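Rangement, jour 1 : la corbeille en osier 🧵
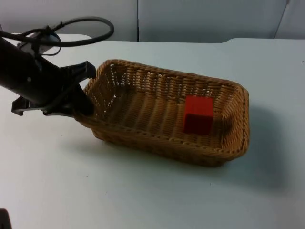 À quoi sert une corbeille en osier sur une table ? À y mettre tout ce qu'on n'a pas envie de ranger ailleurs, avec bonne conscience parce que c'est tressé.

Une longue corbeille basse, coins arrondis, table blanche, un cube rouge. J'ai rarement eu un intérieur aussi sobre. Profitons-en.

Payée 20 euros chez Urmont au mois de mai. Rocío Sandoval m'avait prévenue : « Tu vas la remplir en une heure. » J'ai tenu presque deux jours.

Le modèle d'avant, un Karkent en tissu, s'affaissait dès qu'on y posait un trousseau de clés. L'osier, lui, garde sa dignité et toutes les miettes entre ses brins.

Pour les miettes : pinceau sec, dans le sens du tressage. L'aspirateur, j'ai essayé sur la précédente. On n'en parle plus.

Demain, le tiroir à câbles. J'ai environ 100 raisons de repousser.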